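Catham Robot Assembly Club
Frequently Asked Questions

This page answers the questions that students and parents send us most often. If your question is missing, please write to the club address or ask at the workshop door before a meeting. The page was written by Bok-nam Yoon, club mentor, and checked by Marisol Cárdenas, who teaches the beginner group.

About the club

What do you do in this club?

We teach a robot arm to put small mechanical things together. Our main project has the name Tikine. It is a small gearbox which we designed for practice, and the arm must pick up the gears from a mat and place them on their shafts in the correct order. The students do everything around it: they write the programs, print some of the parts, record demonstrations, keep the log book, and repair what breaks.

We do not build fighting robots and we do not race cars. There is another club in Catham for this, and several of our members go to both.

Who can join?

Any student from grade 9 to grade 12 who lives in Catham or goes to school here. You do not need to be good at math. It is useful if you are patient, because one small task can take many meetings.

Do I need to know programming before I come?

You don't need it. The beginner group starts with moving the arm by hand and saving positions. After this we write short programs in Python, first by changing existing ones. A student who already knows Python can ask Marisol for a harder starting task, but must still do the safety lesson with everybody else.

How big are the teams?

Most teams have two or three students. We tried bigger teams in the past and the same person was always at the keyboard while the others looked at their phones. Now the roles change at every meeting: one student operates the arm, one writes the log, and if there is a third, this student prepares the parts.

When do you meet?

Twice a week, from 4:30 to 6:30 in the afternoon, during the school year. In July we have an open workshop for members who want to continue. In August the room is closed.

How much does it cost?

The membership is 100 dollars for the school year. This pays for filament, gears, screws, replacement finger pads, and the entry fee for one competition. If the amount is difficult for your family, write to Bok-nam and it will be arranged quietly. You don't have to explain the reasons.

The work with the arm

What is Olia?

Olia is the name of our arm. The first group of students voted for it. When somebody says "Olia is homed" it means that the arm is in its start position and the table may be prepared. When somebody says "Olia is live" everyone keeps their hands off the table.

Why do you use both metal gears and plastic gears?

They give the students different problems. A metal gear shines under the lamp, and the camera program can lose its edge in the bright spots. A white plastic gear is easier to find on the dark mat, but it is light and moves if a finger only touches it a little. A program that works well with one kind often fails with the other, and we want students to meet this early.

Why is the mat gray and soft?

The bare table was too slippery and too bright. On felt the gears stay where you put them and they make less noise when they fall. The disadvantage is lint. It collects on the mat and also on the gears, so please use the sticky roller before you start recording. Do not blow on the mat. The lint flies up and comes down again on the grease.

How does the arm pick up a gear?

It comes down over the gear with the fingers open, one fingertip on each side, and then closes slowly. The difficult part is the height. If the fingers are too high, they close over the top of the gear and catch nothing. If they are too low, they push into the felt and the arm stops with an error. For small gears we ask students to begin with the fingers wide open and the gear between the tips, and to correct the position before closing - never during closing.
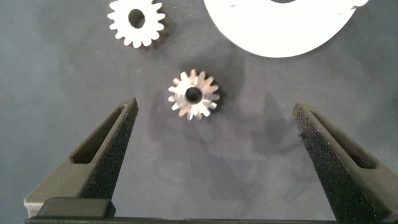
What should I write in the log after each attempt?

Write the name of the program, which gear you tried, where it was on the mat, and what happened. "Failed" alone is too short. "Gear turned when left finger touched first" is a good entry, and the next team can use it. If you changed a number in the program, write the old value and the new value.

What is a demonstration, and why do we record so many?

A demonstration is one complete run of the task in which a student guides the arm from start to finish. The program learns from these runs, so it needs many of them, and they should not all look the same. Each team must record 100 demonstrations before it may train its first model. Please move the gears to new places between runs. A team which leaves everything in one place gets a model that works only in that place.

Do bad demonstrations have to be deleted?

Do not delete anything by yourself. Mark the run as "Check" in the log and leave the file. Marisol looks at these with the team. Sometimes a run with a small mistake and a good correction is more useful than a perfect one. A run where a hand comes into the camera view, or where the arm was stopped with the red button, is marked "Remove" and we take it out together.

What does "Ok" mean on the drawers?

Ok is our short name for the storage system, and it has capital O and small k on all the labels. It began as a mark on tested parts and now the whole cabinet is called like this. A part goes back to an Ok drawer only if it is clean and has no broken teeth. Damaged parts go in the red box, also when the damage is very small. A tooth with a little crack can stop the gearbox for an entire afternoon and everybody will search for the mistake in the program.

May I print my own gears at home?

You may, if the gear has the same bore and the same tooth size as in the Tikine drawings. Ask for the current drawing file, revision 13. Revision 12 has a bore that is too tight for our shafts, and it is unfortunately still found on some school computers. Bring the printed part to Bok-nam for measuring before you put it on the table.

Safety

Is it dangerous?

The arm is small and moves slowly in student mode, but it can pinch a finger, and this hurts. Every member has a safety lesson before the first session. Long hair is tied back, loose sleeves are rolled up, and no necklaces or lanyards hang over the table. The person who operates the arm also keeps one hand near the red button.

What happens if something breaks?

Tell an adult and write it in the log. You will not have to pay for it. We had more trouble with students who hid a broken finger pad than with any pad that was broken.

Competition

Do you take part in competitions?

We enter one regional competition each spring, in the assembly category. The arm has 14 minutes to complete as many gearboxes as possible, and the team may touch the table only 2 times during the run. After the second touch the time continues but the team has to stand behind the line.

Who is chosen for the competition team?

We look at the log books and at attendance, and then the mentors decide. The fastest model is not always the one we send. A slower program which works again and again gives more points than a fast one that needs help.

Can a beginner go?

A beginner can come with us as reserve and help to prepare the parts. Some of our older members started in this way. Transport is by school van, and parents have to sign the form at least two weeks before.

For parents

Can I visit a meeting?

You are welcome in the last half hour, from 6:00. Please stay behind the yellow tape when Olia is live, and please ask before you take photos of other people's children.

My child says that they spent two hours moving one gear. Is this normal?

Yes, this is normal, especially in the first months. Ask to see the log book. You will probably find more work there than your child told you.

How can I help?

We are always looking for clean small boxes with lids, and for drivers on the competition day. If you work with machines, cameras, or measuring tools and would like to talk to the students for half an hour, please write to Marisol. A simple talk without slides is best, and the students like it very much when they may hold something in their hands.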